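2021-02-11
By Regula Grabner
3 min read

Cutting back on coffee

I stopped drinking coffee in the afternoon last July, and a few people have asked me how it went, so I'm writing it down in one place.

For years I had a cup when I got up, another when I got to my desk, and then more or less whenever I stood up. I never thought of it as a problem. I slept badly, but I had slept badly since my twenties and assumed I was built that way. My hands shook a little before lunch. I blamed that on skipping breakfast.

What changed was a checkup. My doctor asked how much caffeine I had in a day and I couldn't tell her. She asked me to write it down for a week. I used the back of an old calendar. The worst day came to 750 milligrams, going by the labels and a chart she gave me. She said that was well over what she would like to see, and that I should come down slowly.

I did not come down slowly. I quit the next morning and had a headache by midafternoon that lasted until the following night. I was also short with everyone at home. My sister, who lives up in Gekilberg and was visiting, told me to either drink a coffee or go sit in the yard. I drank a coffee.
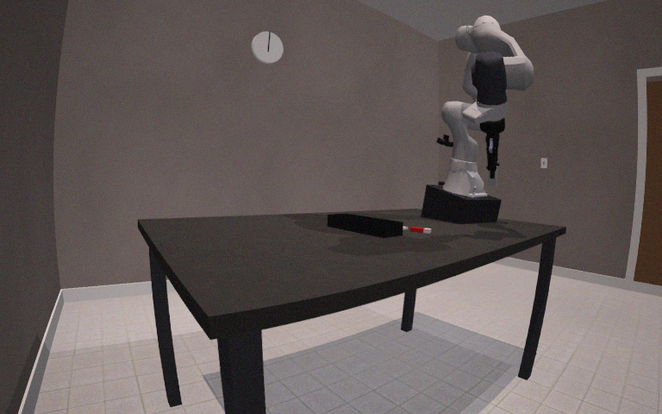 The second try was the slow one. I kept the morning cups the same and only worked on what came after noon. First I made those half decaf, then all decaf, then I dropped them one at a time. Each step got a week. If I had a headache I stayed where I was for a few more days. I used the Hudar decaf from the grocery store, which tastes a bit flat but is cheap. The Renow one is better, and I buy it when it's on sale.

I had forgotten about tea. I was drinking a big mug of black tea after dinner and not counting it at all. A cup of the kind I buy has 40 milligrams, and my mug holds a lot more than a cup. I switched to peppermint. I don't love peppermint but I'm used to it now.

Sleep took longer than I expected. For the first weeks I noticed no difference, except that I was tired at three o'clock and had nothing to do about it. Then I started falling asleep faster. I still wake up some nights, usually when I've been reading the news in bed, so I can't put all of it on the coffee. The shaking hands are gone. I also eat breakfast most days now, so take that for what it's worth.

These days I have 2 cups in the morning and stop before noon. I slipped over the holidays and had espresso after dinner at my cousin Rainer's house, and I was awake until very late. It was good espresso.

If you take medication or have a heart condition, ask your doctor before you change anything. Mine spent 60 seconds on it and it was useful. A couple of readers asked about caffeine pills for tapering. I haven't tried them and don't plan to, so I can't help there.

Next time I'll get back to the knee exercises, which I have mostly been avoiding.

Contact | © 2021 Regula Grabner | Back to top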